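2024-12-26, conflict desk notebook, Sarkthorpe

Quiet office, so I went back over the Skonano checkpoint incident before it hardens into the yearly table. Our sheet still says 44 militants killed. I don't believe it and I'd like the cell flagged until somebody shows me where it came from.

What we have: the provincial governor's spokesman gave 44 to the local radio on the evening of the fighting. Every agency line I can find repeats him, some with his name and some without. Kvido had logged 6 sources. I read them all this morning and they are one source in different coats. Two of them even carry the same misspelling of the district.

Jolán rang the clinic at Nieto again. They took in 3 wounded that night, all from the Karnon road, and no dead. That proves little, as fighters usually get carried off the other way, but it is at least a number from someone who was there.
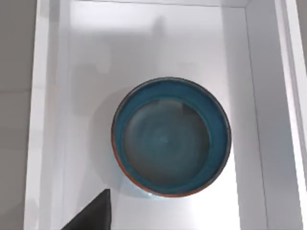
The claim of 300 attackers bothers me more. The post at Skonano is a single building above a ford, and the track up to it won't take a lorry after rain. Abilio thinks 300 might be the total strength of both groups in the valley, passed down the phone until it became the size of the assault. Plausible, but it's a guess and I've written it in the log as one.

Also unsettled: who was fighting whom. The spokesman says two rival factions. The faction supposed to have won has put out nothing, and it normally boasts within the hour. Ulla wants it coded as "militant v. militant". I'd leave it as "actors disputed". We coded the April clash too early and had to reissue the map.

Changed today: fatalities now blank, with the official claim moved to the notes column. Source count cut to 1. Location precision dropped a grade, as the ford and the village share a name.

Still to do: Sânziana to ask her contact at the Karnon hospital about burials. Kvido to find the original radio audio, not the write-up. If neither comes back with anything, it goes in as "reported, unconfirmed" and I'll argue with Ulla about the map colour then.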